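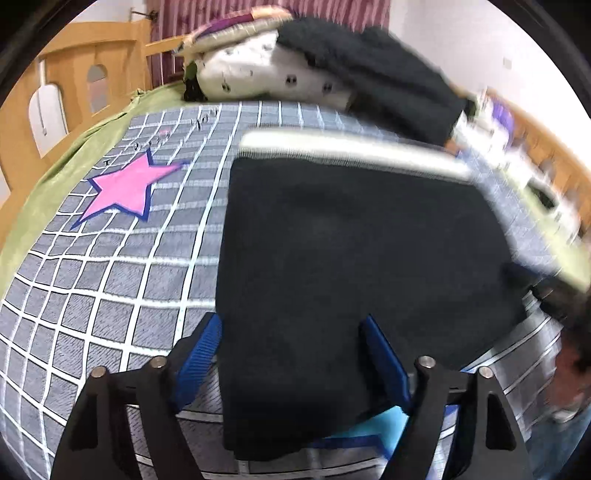

Anežka Kadlec
Columnist, Home and Habits

Home Opinion Living Letters Archive

4 min read

Fold it on the bed

I own a folding board. It was a gift, it came from a company called Wamum, and it has been behind the bedroom door since February. I fold my clothes on the bed, on top of whatever sheet is on it, and I think most people should do the same.

The argument for a table goes like this. A table is hard, flat and at the right height. You stand up straight and your creases come out sharp. My mother folded on the kitchen table in our old apartment on Vondráček Street, and her stacks looked like something from a store. I don't dispute any of that. I only point out that the kitchen table had to be cleared first, wiped, and then cleared again for dinner, and that she did the whole load in one go whether she had the time or not.

A bed is already clear, or it takes one pull of the comforter to make it so. It's the biggest flat surface in most homes. You can lay a sweater out with its sleeves at full stretch and still have room for the finished pile. It's also in the same room as the dresser, so the pile travels a few steps.

People say a mattress is too soft to fold on. For shirts with collars, they have a point, and I iron those anyway. For knits it makes no difference. A knit doesn't hold a sharp crease on any surface, and I wouldn't want one that did. What you want is a flat panel with the edges more or less lined up. Some unevenness at the bottom is fine. It goes in a drawer.

I'd add a word for patterned sheets. A grid or a check gives you a straight line to work against. Put the edge of the garment along one of the lines and you'll see right away if it has drifted. My sister has plain sheets and folds by eye, and her T-shirts all lean to the left.

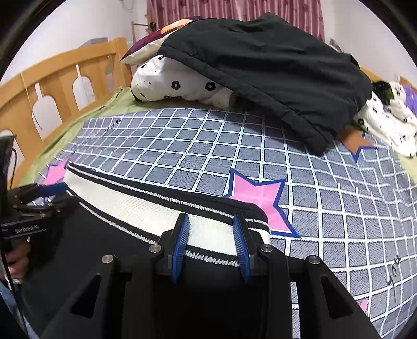
Ribbing is the part that needs some care. A ribbed band pulls in on itself, and if you fold by grabbing the plain cloth on either side, the band bunches and the whole thing comes out crooked. Take hold of the band itself, one hand at each end, and lay it down flat before you touch anything else. Then fold the body to match. If there's a contrast stripe along the band, so much the better – it shows you when the rib is twisted.

Black clothes deserve their own mention. You can't see the folds well, the seams vanish, and a black top on a dark surface is mostly guesswork. On a lighter sheet you can at least follow the outline. I used to leave black things for last and do them badly at night under the lamp. Now I do them first, by the window.

I timed myself last month, for the purposes of this column. A basket of 20 items took me 13 minutes on the bed. The same basket on the dining table took longer once I counted moving the mail, the fruit bowl and my husband's crossword. With the Wamum board I gave up partway through, at the pajama bottoms, which don't fit on it.

There's one serious objection, and a reader in Zerudia sent it to me the last time I wrote about laundry. If you fold on the bed, she said, you'll dump the clean clothes there, get distracted, and move the heap to a chair at bedtime. Then it lives on the chair. This has happened to me, and some 90 percent of the people I've asked admit to the chair. My answer is to bring in less. Carry in what you can fold before the kettle boils, and leave the rest in the dryer. I'd still take an occasional chair over a chore I put off all week.

The board is free to anyone who wants to come and get it.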